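サイト内検索　キーワードを入力　検索　すべてのカテゴリ

環境法・訴訟手続　質問と回答

差止めの仮処分が却下された後の本案と、行政側への申立てを並行させる場合の順序について

この記事は8分で読めます

質問

河川沿いの工業団地に計画されている廃熱利用型の乾燥施設について、周辺住民46名で操業差止めの仮処分を申し立てましたが、8月に却下されました。事業者はBrunenska社の日本法人、環境調査を受託したのはTurunenという調査会社です。決定理由の要点は、被保全権利の疎明が足りないこと、および排水温度の予測値が自主基準の範囲内にあることの二点でした。

現在、次の三つを検討しています。
(1) 即時抗告
(2) 本案訴訟（民事差止め）の提起
(3) 県の設置許可に対する取消訴訟

許可の通知は公告で知りました。(3)の出訴期間がどこから起算されるのか、(1)と(2)を同時に進めてよいのか、教えてください。費用の見積もりは鑑定を含めて618万円と言われており、三つ全部を行う余裕はありません。なお、予測書の本体は127頁ありますが、水温に関する部分の元データは添付されていません。

回答1

期間の短いものから順に処理するのが原則です。

仮処分申立ての却下に対する即時抗告は、告知を受けた日から二週間の不変期間内に行う必要があります（民事保全法19条1項）。8月の決定ということなので、まず告知日を確認してください。すでに経過していれば(1)は選択肢から外れます。再度の申立て自体は禁止されていませんが、同じ資料で出しても結論は変わりにくく、新しい疎明資料が前提になります。

取消訴訟の出訴期間は、処分があったことを知った日から六か月、処分の日から一年です（行政事件訴訟法14条1項、2項）。いずれも正当な理由があるときは例外がありますが、当てにすべきではありません。許可の名宛人は事業者であり、住民は第三者にあたるため、「知った日」は原則として現実に知った日を指します。ただし、根拠法令が公告による画一的な告知を予定している場合には、公告の日を起算点とした最高裁の判断があります。質問文からは許可の根拠法令が読み取れないので、安全側に立って公告日から六か月で計算してください。

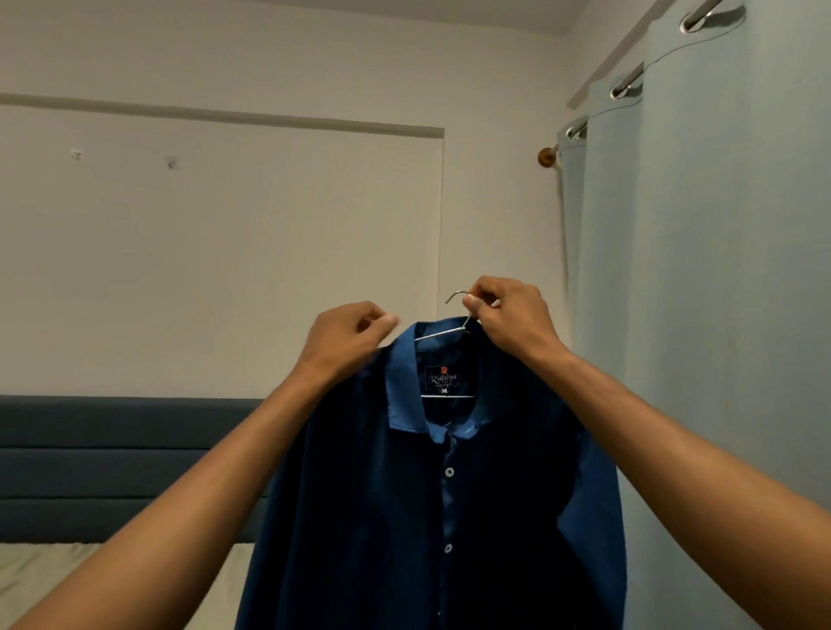 本案と即時抗告の併行については、手続上の障害はありません。保全手続と本案は別個の手続であり、却下決定に既判力はないため、本案の提起が妨げられることもありません。問題になるのは立証の程度です。保全では疎明で足りますが、本案では証明を要します。疎明の段階で不足とされた以上、水温の影響について独自の資料を用意しないまま本案に進むのは勧めません。

予測書の元データについては、県が保有していれば情報公開条例による開示請求が使えます。法人情報を理由に一部不開示となる可能性はありますが、測定地点、測定日時、水温の実測値まで不開示とする理由は立ちにくいと考えます。提訴後であれば、文書提出命令の申立ても検討対象になります。

原告適格にも触れておきます。取消訴訟では、処分の根拠法令が個々人の利益を個別的に保護する趣旨を含むかどうかが審査されます（行政事件訴訟法9条2項）。46名全員について一律に認められるとは限りません。施設からの距離、取水の有無、居住か通勤かの別を一覧表にしておくと、訴状の作成段階で役に立ちます。

回答2

うちの地区も似た件で裁判をしましたが、時間がかかるだけでした。県に電話して担当課に苦情を言うのが早いと思います。仮処分で負けたなら本案も同じ裁判所なので無理ではないでしょうか。

あと、海外でもKostesdaleやParnbridgeで同じような施設が問題になったと聞いたことがあります。詳しい内容は知りません。

回答3

回答1に概ね同意します。二点だけ補足します。

第一に、回答2の「同じ裁判所なので無理」は正確ではありません。本案の受訴裁判所は保全の判断に拘束されません。証拠が増えれば結論が変わる余地はあります。また、担当課への苦情には出訴期間を止める効果がありません。電話でのやり取りを続けているうちに六か月が過ぎる例は珍しくないので注意してください。

第二に、審査請求の可否を確認してください。根拠法令に審査請求前置の定めがある場合は、原則として裁決を経なければ取消訴訟を提起できません。前置の定めがなくても審査請求は可能で、その期間は処分を知った日の翌日から三か月です。適法な審査請求をした場合、取消訴訟の出訴期間は裁決を基準に計算し直されます（行政事件訴訟法14条3項）。費用の点でも、審査請求には申立手数料がかかりません。

予算が限られるのであれば、
・開示請求を今週中に出す
・三か月以内なら審査請求を行う
・開示結果を見てから本案の要否を決める
という順になります。618万円の内訳で鑑定費用が占める割合も確認が必要です。元データが入手できれば、裁判所の鑑定によらず、専門家の私的意見書で足りる場合もあります。

公告の日付と許可の根拠条文を追記してもらえれば、期間の計算はもう少し具体的に書けます。

質問者からの補足

告知日から二週間は過ぎていました。(1)は断念します。公告からは三か月経っていないため、土曜日の住民の集まりで審査請求の案を出します。根拠条文は許可書の写しを取り寄せてから追記します。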